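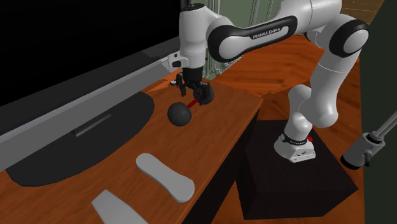
2 min read

Tuesday, June 9, 2020
By Recep Özkan

Bunker sand depth at Skornow was measured again last month, for the first time since October. Balakrishnan Mudaliar probed all 53 bunkers on the course at fixed points on the floor and the face. The target is 4 inches of firm sand on the floor and half that on the face.

Most floors were within half an inch of the target. The faces were not as even. On the back nine, sand had moved off the steep faces and settled at the toe of the slope, where depth reached seven inches in places. Balls plug at that depth. Bunkers with flat floors and low grass faces held their sand and need only normal raking.

Fine material is the second issue. Samples from the left greenside bunker at the Zasari end showed enough silt to slow drainage. Water stood there for a day after the storms in May. The liner is sound, and the drain line ran clear when flushed from the cleanout. The silt is washing in from the bank above, where the turf is thin. The bank will be sodded before any sand is replaced.

Work starts on the back nine. Crews will pull sand up from the toe, compact it with a plate tamper, and check it with the probe. Some 900 square feet of face will also be edged by hand. New sand goes only into bunkers that still read low after that. It should be allowed several weeks of rain or irrigation to settle, and it will play soft until then.

Machine rakes will stay off the faces for the rest of the season. The outer tines were dragging sand downhill on each turn. Faces will be hand raked upward, and floors will be machine raked at low speed with a smooth exit.

Bunkers under repair are marked with blue stakes. Take relief under the posted local rule.

Recent items
Fairway aeration dates, Yurt nine
Mowing heights for summer greens
Hevia practice tee: divot mix and rotation
Cart path repairs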